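Most towns pay little attention to their sidewalks until somebody trips. Brernar is trying a different approach. In July the town will begin replacing 2494 slabs in its old shopping district, the largest paving job there in 30 years.

The work goes to Karabulut, a contractor that has mostly built parking lots. Its crews will close one block at a time and keep a path open to every shop door.

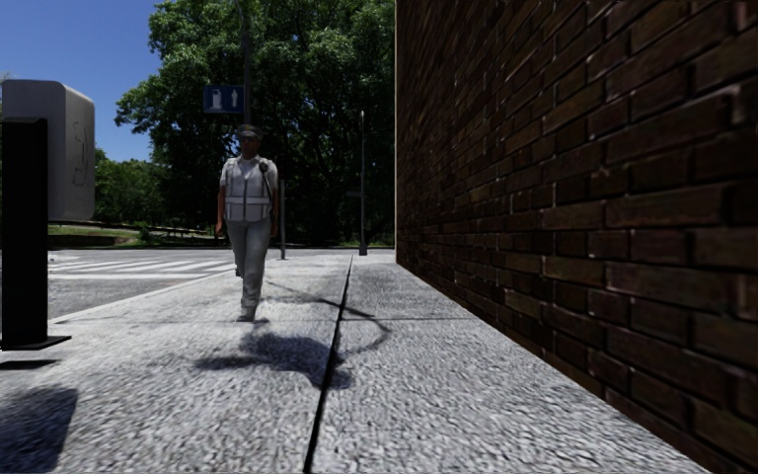 Money was the hard part. For decades, owners paid for the walk in front of their own buildings, and many put it off. The town now collects a small yearly fee from each property and does the repairs itself. Corner lots, which used to pay twice, are charged once.

Concrete moves with the weather, so it is poured with gaps between the slabs. Tree roots and leaking downspouts do most of the other damage. Inspectors mark any edge that stands more than half an inch above the next one.
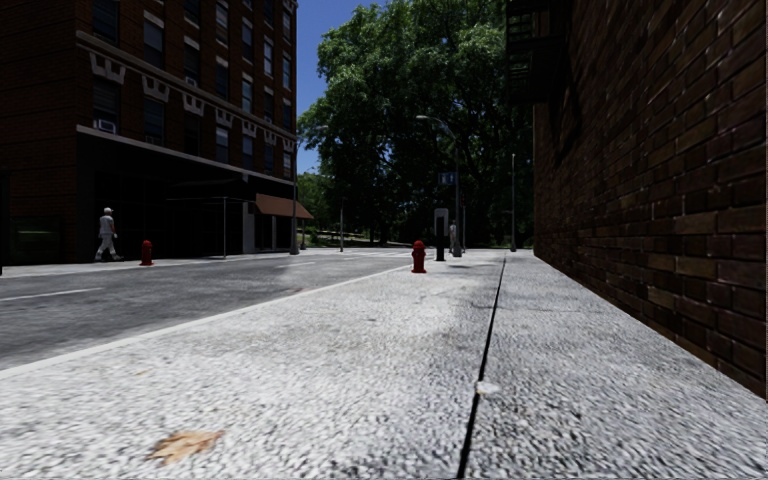
*A joint in a concrete sidewalk, beside a brick wall.*

Shop owners are split. Some lost trade when the water main was dug up in 2000 and expect the same again. Others say customers with walkers or strollers already go elsewhere.

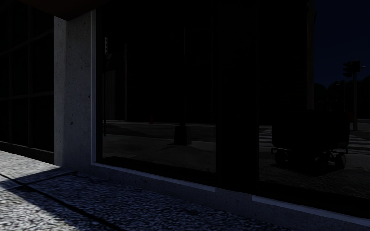
Funuvine, a store on the main street, said it would put up with two bad weeks for a level walk, but wanted the dates in writing. The town has promised a schedule before the first block closes.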